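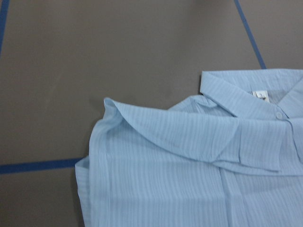

Wovar Shirt Folding Notes

README and data card, August release

Contents

What this is
Files
Fields
Garments covered
Folding method
Fold codes
Measuring
Known problems
Changes from the earlier release
Use and credit

What this is

Wovar is a set of written records on folding long-sleeved, button-front shirts by the flat-table method. Each record covers one fold of one shirt: the kind of cloth, the state of the buttons, the order of the steps, the size of the finished bundle, and any fault found afterward. There are 228 records in this release.

The records were made in the back room of Asfaw, a shirt laundry in Stolladdale. They were started to settle a shelving problem. Folded shirts came out at different widths depending on who had done them, and a stack of mixed widths leans. The notes outgrew that purpose and were put into a common form so that other shops could compare their own method against ours.

The set is small and comes from a single shop. It is good for checking a written folding procedure, for training new staff, and for estimating shelf space. It says nothing useful about knitwear, trousers, or anything with a lining.

Files

records.csv — one row per fold, comma separated, UTF-8, header in the first row
garments.csv — one row per shirt, joined to records.csv on garment_id
codes.txt — the fold codes and fault codes, repeated from this file
method.txt — the folding method alone, laid out for printing
README.txt — this file

Rows in records.csv are in the order they were written down. Do not sort the file before reading the fault column, as a code of SAME refers to the row directly above it.

Fields

record_id: integer, unique, no gaps.

garment_id: short text. The letter is the cloth group, the digits are the shirt.

cloth: one of plain, oxford, crinkle, sheer, linen, flannel. Where a shirt fits more than one, the group that gave the most trouble in folding was used. A thin crinkled shirt is therefore entered as crinkle.

pattern: solid, stripe, check, other. Stripes woven in the same color as the ground are entered as stripe even when they are hard to see at arm's length.

collar: point, button-down, band, camp.

buttons: all, top, top-and-middle, none. Describes the front only. Cuff buttons have their own field.

cuff: open, closed, rolled. A rolled cuff was always unrolled first. The field gives the state on arrival at the table.

first_side: left or right, from the point of view of the wearer.

sleeve_code: see Fold codes.

width_cm, length_cm, height_cm: size of the finished bundle. See Measuring.

fault: fault code, or blank.

note: free text, lightly edited for spelling.

Garments covered

All shirts are adult sizes with long sleeves and a full front placket. Short-sleeved shirts were folded on the same table but left out, because most of the sleeve codes have no meaning for them. Shirts with a chest pocket are marked in garments.csv under pocket. A pocket makes little difference to width but shows up in height, mostly on flannel.

The crinkle and seersucker group deserves a separate word. These cloths are puckered on purpose and must not be smoothed hard. A flat hand drawn down the front takes out the texture along one line and leaves a visible track. The cloth also grows and shrinks under the hand, so two measurements of the same panel can disagree. We kept the group in the set but recommend reporting it separately.

Folding method

Rotismont is the house name for the method used in every record unless the note field says otherwise. It goes as follows.

Clear the table and wipe it. Check both cuffs and the inside of the collar for pins, tags, and ticket staples. A sewn-in label stays, but a paper ticket comes out now.

Fasten the top button and straighten the collar so that both points lie even. On cloth that slides, fasten the middle button too.

Lay the shirt flat. Rotismont may be done face down, with the sleeves across the back, or face up, with the sleeves across the front. Face down is the shop default. Face up was used for crinkle and for most sheer shirts, where it is useful to keep the placket in sight. The note field gives the side where it was recorded.

Pull the hem toward you with both hands until the side seams run straight. Stop when the cloth lies flat. Pulling further will skew the stripes and they will not come back by themselves.

Take the first side at the shoulder and at the hem. Bring it in so that the fold line falls halfway between the collar and the shoulder seam. The shoulder end tends to puff up here. Press it down with the palm before touching the sleeve.

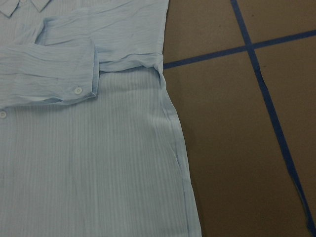
Turn the sleeve so that it lies along the line the code calls for. For code S1 it runs straight across the body and doubles back when it reaches the far fold line. For code S2 it turns down at the shoulder and runs toward the hem. In either case the cuff should finish flat, with its edge square to the placket or parallel to it, and should not stick out past the side of the body. Keep the cuff button facing up if the cuff allows it. A button turned under leaves a round mark in thin cloth once there is weight on the stack.

Repeat for the second side. Check the width at the top and at the bottom before going on. If the two differ by more than 2 cm, open the second side and do it over. The first side is seldom the one at fault.

Fold the hem up far enough to cover the cuffs, then fold again to bring the lower edge just under the collar. Turn the bundle over if it was folded face down. Set the collar with the fingertips and leave it alone.

Fold codes

S1 — sleeve across the body, doubled back
S2 — sleeve turned down along the side
S3 — sleeve turned down, with one extra tuck at the elbow
S4 — sleeve gathered loosely, no set line
SX — not recorded

S4 is not part of Rotismont. It appears in the older rows, from before the method was written down, and is kept for comparison.

Fault codes

COL — collar bent or points uneven
PUF — shoulder will not lie flat
SKW — stripes or check visibly off straight
OUT — cuff or sleeve showing past the side
MRK — button mark or hand track on the cloth
WID — finished width out of range
SAME — same fault as the row above

Only one code is allowed per row. Where several applied, the one seen first by a person standing at the shelf was entered. This means COL is probably overreported and MRK underreported.

Measuring

The finished bundle is measured lying flat with nothing on it. Width is taken at the widest point, length from the top of the collar to the lower fold, and height at the collar, which is always the thickest part. Readings are rounded to the nearest whole centimeter for width and length. Height is kept to the half.

A bundle taller than 6 cm at the collar was opened, checked, and folded once more. Only the second fold was entered. Heights in the set therefore run lower than a shop should expect on a first try, most of all for flannel.

Shirt weight is in garments.csv under weight_g. It was taken on a kitchen scale and should be read loosely. Most of the plain-weave shirts come in at some 200 g. Weight was not taken for shirts that arrived in the last batch, and the field is blank for those.

Known problems

The two people doing the folding have different hands. Ibsa Wubshet works from the left side first and Tolera Jemal from the right. The first_side field follows this almost exactly, so it cannot be used to say which side is better to start with.

The table was changed partway through. The older one had a slight slope toward the wall, and sliding cloths crept on it. Rows made on the older table have table=1 in the note field. We see more SKW among them but have not tested it properly.

Collar stays were left in on some oxford shirts and removed on others. This was not written down.

The cloth field was filled in by touch and by reading the care label where it could be read. Many labels are worn or faded. Blends are entered under whatever they most resemble.

Length is missing from a short run of rows where the tape measure could not be found. These are blank, and should not be read as zero.

Changes from the earlier release

Added the cuff field. Split sheer out from plain. Replaced the free-text fault column with codes and moved the original wording to note. Dropped the ironing time column, which mixed minutes with guesses. Fixed a join error that attached several linen shirts to the wrong weight.

Column order changed as a result of the above. Scripts that read columns by position will need updating — reading by header name is safe for both releases.

Use and credit

The files may be copied, changed, and printed for any purpose, including staff training at other laundries. Please keep this README with them and give the source as Wovar Shirt Folding Notes, Asfaw, Stolladdale.

Corrections go to Tolera Jemal at the shop counter, or in writing to the shop. Give the record_id and the field. Questions on the method itself, including the face-up version, go to Ibsa Wubshet.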